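Kakley Residence Services
Resident Guides: Sorting and Packing Small Bedroom Items

This guide explains how to gather small belongings into one storage box before a room change. It applies to all residents of the Moussa and Zinen buildings and was last revised on 2 November 2019.

Before you begin
Make the bed and pull the bedspread flat. The bed serves as the sorting surface. Place an open box along one side with its long side toward you, and set the lid apart. Boxes issued by the Residence Office may weigh no more than 34 pounds when full.

Step 1. Soft toys
Place stuffed animals in the box first, largest at the bottom. Do not press them down to gain space. They will cushion whatever is added later.

Step 2. Tissues and paper goods
Lay soft packets flat and check that the flap is sealed. Boxed tissues may be stood on end while you sort, but should be packed upright against a wall of the box. Opened packets go in your day bag.

Step 3. Sachets, beads and cords
Scented sachets should be wrapped before they are packed near fabric. Gather any tassel or cord in a loose loop and tuck it behind the pouch. Loose beads on cords are easily lost in a patterned bedspread; run a hand over the bed before you finish. Put these pieces in a small envelope and write your room number on it.

Step 4. Closing the box
Fit the lid without force. Attach Form 677 to the short side and bring the box to the Brekov Hall desk. Forms are available from Agata Donati at the Residence Office. 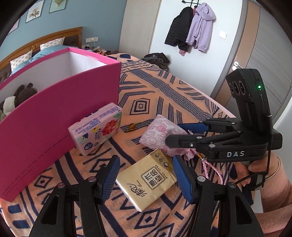

May a scented sachet be packed in the same box as stuffed animals?
It may, provided the sachet is wrapped and placed in a closed envelope first.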